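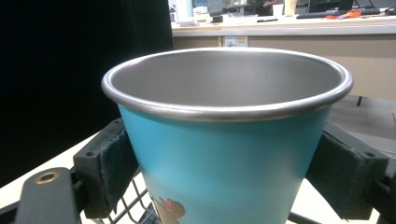 Posted to the list by Darren Tindall
Nov 11, 2025

Hi all,

Catching up on the sourdough thread after a week of not reading anything, so apologies if somebody has already covered this. Ritva wrote:

> I've had the Nurmi starter since August and it still won't
> double. I feed it every morning, same flour, same jar, and it
> climbs maybe a third of the way and gives up. The bread is
> edible but you could prop a door open with it. Do I throw it
> out and start over, or is there something I can do with it?
> Also my kitchen is cold, if that matters.
>
> Ritva

Don't throw it out! And yes, the cold kitchen matters a lot. Mine is the same from October on (old house, north side, a window that has never really closed) and my starter gets slow and sulky every single year. I used to think I'd killed it.

What I do now is keep back much less of the old stuff. Two spoonfuls in a clean jar, then fresh flour and water until it's like thick pancake batter. I was holding on to half the jar before and the poor thing was starving by lunchtime. Then it goes in the oven with only the light on, and I put a note on the door, having once preheated it to 512 degrees for pizza with the jar still in there. It smelled like toast and regret for days.

Also try some rye in the feed. I use Berkora, the coarse one in the paper bag, just a spoonful or so mixed in with the white. Aino told me to do that back when we were both still on the old list and I ignored her for a year, which was dumb of me. It was bubbling like mad by the second day.

Warm water helps too - warm to the finger, not hot. If you've got a thermometer, 110 is hotter than you want, so let it sit a bit first.

One question back to you, Ritva: are you baking with it when it's at its highest, or after it's dropped? I was going by the clock for ages and missing it. A rubber band on the jar fixed that for me. If it's dropped and smells sharp, feed it again and wait, even if it means dinner without bread.

Martim, I haven't forgotten your banneton, it's in the car. And does anyone still have the Ellska rye recipe with the caraway in it? I had it printed out and it's gone behind the stove or something. I'd love a copy before the holidays.

Happy baking,
Darren

Recent messages on this list
Re: Rye that doesn't crumble - Aleksi Laaksonen
Drundgate mill closing early this month? - Martim Azevedo
Starter won't double, please help - Ritva Eskola
Re: Dutch oven or baking stone - Aino Oksanen
Freezing sliced loaves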